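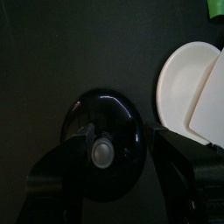
30/07/2025

Notas sobre el concierto gratuito del centro comercial Istura, en Flendport. Cabeza de cartel: Melur Mangundap, con banda de cuatro músicos. Abría Sutrisno Osman, solo con guitarra.

El escenario estaba en el atrio central, bajo la cúpula. Mal sitio para la voz: la reverberación se comía las consonantes en los temas rápidos. Khairul Lumenta, a cargo del sonido, bajó los graves a partir de la tercera canción y el bajo dejó de tapar el teclado. En la primera planta, junto a la barandilla, se oía bastante mejor que en las sillas.

Osman tocó 30 minutos. Mangundap, 61, incluido un bis – «Pattinasarany», del disco que sacó en May con el sello Jakero, en una versión más lenta que la grabada. No cantó nada del primer álbum, y lo eché en falta.

Había 125 sillas, ocupadas mucho antes de empezar. El resto, de pie o en las escaleras mecánicas, que siguieron en marcha durante todo el concierto. La firma de discos se hizo en la planta baja, con una cola lenta y mal señalizada. Me fui con el número 93 sin usar.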